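Last updated 23/10/2019

Notebook, packing bench / Notlow cell

Carried over from the last entry: gap setting, pad wear, and the question of who does what once the Notlow cell takes the small cartons. Orathai has the shift sheets. I have the bench.

Background for anyone picking this up cold. Until June the small-carton line was all manual: two people picking, one checking, one on labels. The cell is due to take the picking for the Bolen cartons only. Everything in the Joo range stays manual because the sleeves vary too much in stiffness. Demonstrations for the cell are recorded by the packers themselves with the hand-held grippers at the bench, then replayed on the arm. So for now the packers are doing their own job plus a second one, with a tool in each hand that is slower than fingers. This needs to be in the staffing numbers and currently is not.

Hours. The plan allowed 12 recording hours per packer per month. Pongsak Thongsuk pointed out that the allowance counts recording time only and leaves out setup, resets between takes, and relabeling bad takes. He kept his own tally for one batch: 168 takes kept out of 1048 recorded. I had assumed a far better keep rate when I wrote the plan. Most of the rejected takes were rejected for tracking loss, not for anything the packer did. Those should not appear against a name on the review screen. At present they do. Raised with Stidel, no answer yet.

Gripper check. Fingers open, nothing held, over bare tabletop. Looking at the inner faces and the open gap.
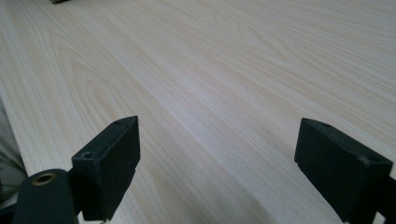
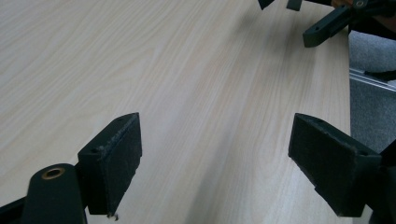
Open position over the tabletop. Pad fuzz and fraying show in the second view, left finger, top edge.

Notes on the pads:
- Felt-like facing is fraying at the top edge on the left finger. Loose fiber at the lower tip. Trim it, do not pull.
- Right finger pad shows wear and lighter specks along the upper edge. Leave for now.
- Small holes on the finger bodies: check the fasteners at the next strip-down, no action today.
- Brass bushing on the linkage: no play felt by hand. Did not measure.

Want a replacement interval for the pads but have no basis for one. Proposal is to log pad changes against kept takes instead of calendar days, because the use is so uneven between shifts. Orathai will add a column.

Grip force. The replay on the arm closes harder than a person does. On Bolen cartons it doesn't matter. On a half-filled carton the side walls bow and the flap lifts, and the label goes on crooked. Packers compensate for this without thinking. Pongsak described it as easing off when the wall starts to give. We don't record force on the hand tool, so the arm has no way of getting that from the takes. Options: cap the closing force on the arm, or route half-filled cartons to manual. Favor the second until the cap has been tested. It keeps one more person on the line than the plan assumed.

Posture. Two packers reported sore wrists after long recording blocks. The tool is front-heavy with the fingers fully open and it gets worse when both hands are loaded. Tried a lower chair, which moved the problem to the shoulders. Next thing to try is shorter blocks with a swap to labels in between. Orathai Khamphan is redrawing the rotation so that no one does more than 3 blocks in a shift. This will cut the recording rate. I have told Stidel that the handover date moves if the rate drops and that I am not going to make it up with overtime.

Job changes, as far as they are settled:
Checking stays as a separate post. There was a suggestion to merge it with tending the cell. Against it: when the cell faults, the tender has to go to it, and cartons then pass unchecked. The merged post would look fine on paper and fail at the busiest time.
Tending needs a grade. It is being treated as an extra duty. Clearing faults, restarting, and deciding whether a carton goes back in or to scrap is more responsibility than picking, and the pay sheet should say so. Orathai has written this up and sent it. No reply.
Labels unchanged.

One thing I got wrong. I told the line that the recordings would be used for training the cell and nothing else. The review screen shows cycle time per take, sorted by operator. I did not know that when I said it. Have asked for the operator field to be hidden from everyone except whoever is sorting the takes. Until it is, recording is by choice and the line has been told so.

To do:
- Trim left pad, photograph again after the next batch.
- Force cap test on the arm with half-filled cartons, one fill level at a time.
- Separate tracking-loss rejects from operator rejects in the tally.
- Get the rotation from Orathai and pin it at the bench.
- Chase Stidel on the operator field and the reject labels, same message.
- Ask Pongsak if he will go through the reject list with me before the next plan goes out.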